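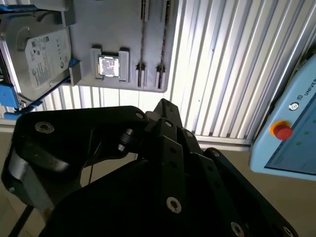
I want to stick up for the plastic clip.

I know how that sounds. If you've ever hung around people who build computers for fun, you'll have heard that plastic is what you get in a cheap case, and that a serious person puts a hard drive in with four metal screws and a proper screwdriver. I believed that for years. I have a whole jam jar of those little screws in the garage, and I used to be weirdly proud of it. These days I think the screw people are wrong, at least about the big old 3.5-inch drives, and I'd like to make my case before I forget how annoyed I was in October.

October was when I finally cleared out the pile. Every family's computer person has a pile, and mine had gotten to 14 machines: my own dead ones, my sister's, two from my old job, a couple that neighbors handed over the fence with a hopeful look. I'd promised to pull the drive out of every one of them, see what was on it, and pass the rest along for recycling. I figured it was a weekend of work. (You can guess how that went.)

The first one was an Irden tower, a big beige lump, and the drive was held in by screws on both sides of the cage. The near side was easy. For the far side you had to take off the other panel, which was stuck, and then find that one of the screws sat right behind a bundle of cables that somebody had tied down like it was going to sea. One screw had a chewed-up head. I got it out in the end with a rubber band and some language.

Then I opened an Ollus, which is not a glamorous computer, and there were the blue clips. I squeezed, the drive came loose, and I was holding it. I laughed out loud, alone in my garage!

And that's my argument, really. A hard drive is the one part of a computer that you know somebody is going to come back for. Your photos are on it. Your taxes are on it. When the rest of the thing is junk, the drive still matters, so getting at it should be the easiest job in the box. Whoever decided to hold it with a clip was thinking about the person who'd be standing there years later – possibly upset, possibly with no tools – and I find that kind of moving.

Let me say something for the color, too. I love that the clips are blue. Lots of manufacturers pick one bright color for the parts you're allowed to touch, and it's such a good piece of manners. You open up a gray metal box full of stuff that scares you, and the blue bits are telling you where to put your fingers. My friend Huiling Zeng taught herself to swap drives on her mom's computer with no manual at all, purely by pulling on whatever was colorful. I wish my car worked like this. I wish my dishwasher did! Everything inside my dishwasher is the same gray, and I've broken two parts of it by guessing.

Now, the other side does have some points, and I've heard all of them from Nazar Fedoruk, who has been fixing computers a lot longer than I have and thinks I've gone soft.

Point one is that clips break. True. They get brittle, and the little tab snaps off, and then you've got a drive that rattles. I broke 3 during the great clear-out, every one of them by being impatient. But I also ruined screws, and I cross-threaded one so badly that I ended up bending the cage to get the drive out. A broken clip is irritating. A stuck screw can eat your evening.

Point two is vibration. Nazar says a spinning drive wants to be held firmly by something that doesn't flex. He may well be right about a rack full of drives that run day and night. For one drive under a desk, playing somebody's music collection, I've had clipped ones hum along for years and I never lost any sleep over it.

Point three is the one I'll give him completely: every company made its own shape. A screw from my jar fits nearly any drive I've ever picked up, and a Blomqvist clip fits a Blomqvist and that's that. Lose one and you're stuck browsing listings for a bit of plastic that costs more to mail than it did to make. I have a bag of orphan clips now, sitting next to the jar, and I can't tell you what most of them belong to. If there'd been one standard blue clip, the same in every case, I don't think we'd even be having this argument.

My new computer, a small Ballix, has no drive like that at all. The storage is a little stick on the main board, held down by the tiniest screw I've ever seen, and I've already dropped it in the carpet once. It's fast, it's silent, I like it fine. But when it's time to get my stuff out of there, I'll be crawling around with a flashlight and a magnet, and I'm going to be thinking about that Ollus.

So if you've got an old tower in the closet, go open it (unplug it first, please). Find the drive, the silver brick with the white label that's all tiny print and barcodes, and see how it's held in. If it's clips, give them a gentle squeeze. If it's screws, well, I've got 526 of them in a jar, and you're welcome to as many as you like. I counted them while I was waiting for the Irden's drive to copy.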